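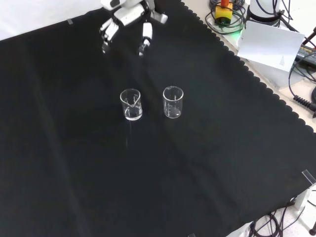
Black cloth with a scalloped edge.

Measuring small volumes of developer
Posted Nov 6, 2022

My last three rolls of Prelov came out with different densities in the sky. Same camera, same lens, same metering, same shelf of film. I had blamed the thermometer and replaced it, and the variation carried on as before. The remaining suspect was the volume of concentrate going into the tank.

I use Nikari, the liquid concentrate, at a dilution of 1+30. My tank needs 676 ml to cover both reels. The arithmetic is simple: divide the total by 31, which gives 21.8 ml of concentrate, and make up the rest with water. An error of 2 ml in the total is neither here nor there. The same error in the concentrate is a change of nine per cent in the strength of the working solution, and you can see that on a negative if you have another one to lay next to it.

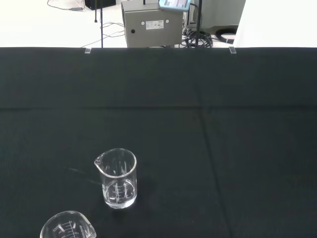 Most of the error in a home darkroom comes from using one vessel for everything. I did it for years. You pour the concentrate into whatever you are going to mix in, read the level, then top up with water. The trouble is that a wide vessel spreads a small volume into a thin layer. A small amount of clear liquid near the bottom of a tall beaker is hard to read against the printed scale, and the curve of the glass and the liquid itself both distort the lines. Beaker graduations are only meant as a guide in any case. The spout is there for pouring, and for that a beaker does its job well.

The narrow measuring cylinder is the usual answer. Mine is an Alva, bought second-hand, with markings every half millilitre. In a narrow column the same volume stands much higher and a reading error of one line costs very little. Read it at eye level, at the bottom of the meniscus, with the cylinder standing on something flat. Holding it up to the light in your hand introduces a tilt you won't notice.

Rinsing matters as well. Nikari is thick and a fair amount clings to the inside of the cylinder. I tip it into the mixing vessel, fill the cylinder with water from the measured total, swirl, and tip that in too. I do this twice. Skipping it was probably my main fault, as I sometimes rinsed and sometimes didn't, depending on whether the phone rang.

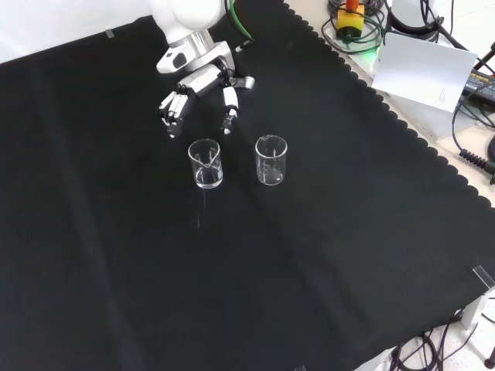 Dernholm Film and Darkroom Club, Processing Group

Amparo Sotomayor suggested weighing the concentrate instead. Her method is to put a small syringe on the kitchen scales, zero them, draw up the liquid and weigh again. You need the density, which you get by weighing a known volume once and dividing. It has to be done again for each new bottle. My current bottle is batch 1371 and comes out noticeably denser than water, so treating grams as millilitres would leave the developer weak.

I tried both methods one after the other. The cylinder with rinsing and the syringe by weight agreed to within the resolution of my scales. The cylinder without rinsing came out low each time, and by a different amount each time, which fits the negatives. 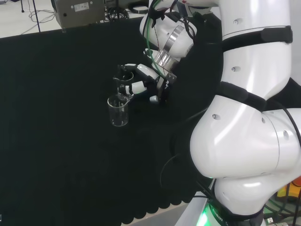 The syringe is quicker once the density is written on the bottle. It also keeps the air out of the concentrate for longer, as you can draw from the neck and put the cap straight back on. Against that, the rubber plunger starts to stick after a few sessions and has to be replaced. I have gone back to the cylinder for developer and kept the syringe for wetting agent, where the quantity is too small to pour.

Next job is to repeat the sky test on one roll cut in half, with both halves developed from separately mixed batches. I have the film but need a cloudless day, and November has not offered one yet.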